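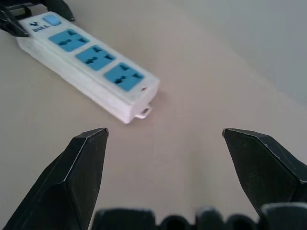
Flirnance opens Saturday workspace program for home-based workers in Jorkine

JORKINE — Flirnance, the shared office company, will open its Jorkine location to home-based workers every Saturday starting in July. The program, called Cirkuma, gives people who work from a spare room or a kitchen table a desk, a power outlet and a quiet place to sit for the day without signing up for a monthly membership.

The Saturday sessions will run from 9 a.m. to 5 p.m. on the second floor of the building. Desks are booked one day at a time. A booking covers the desk, wireless internet, use of the kitchen and two hours in a meeting room if one is free. Printing is charged by the page.

Flirnance decided to set up the program after a survey of Jorkine residents this spring. The company received 2,507 replies. Almost half of the people who answered said they did paid work from home at least one day a week, and many of those said they worked on weekends as well. The most common complaints were noise, a lack of table space and too few outlets in older apartments.

"A lot of the people who wrote to us didn't want an office," said Haris Stoyanova, who manages the Jorkine location. "They wanted a table that nobody was going to ask them to clear before dinner. We had desks standing unused on Saturdays, so this was a fairly easy decision once we had read through the answers."

The second floor was refitted over the winter. The old carpet was taken up, the lighting was replaced, and the wiring was brought up to current code. The work was planned by Bauerfeind, the contractor that also handled the ground floor, and was finished on schedule. Heating on the floor can now be controlled separately from the rest of the building, so the upper floors do not need to be heated on weekends. 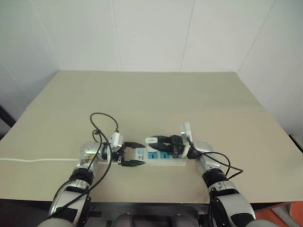
A tabletop and a white power strip.

Hrvoje Petek, who oversees building operations for Flirnance, said most of the budget went into things that members will not notice. "The electrical panel was the big item," Petek said. "People now show up with a laptop, a phone, a second screen and sometimes a label printer. The old circuits were put in for desk lamps and a fax machine."

Members are asked to bring their own chargers and headphones. Phone calls can be taken in the hallway or in one of the booths next to the stairs. Children are welcome in the kitchen area with an adult — the desk area is kept quiet. Bicycles can be left in the rear courtyard, which is locked at 6 p.m.

Current Flirnance members can use the Saturday sessions at no extra cost but need to reserve a desk in the same way as everyone else. Reservations open on the first working day of each month, at the front desk or through the Flirnance website. A booking can be canceled without charge until noon on the day before.

The program will run through the end of the year. Flirnance will then decide whether to continue it and whether to offer it at its other locations.

About Flirnance

Flirnance runs shared offices and meeting rooms for small companies and self-employed people. Press questions about Cirkuma can be sent to Haris Stoyanova at the Jorkine location.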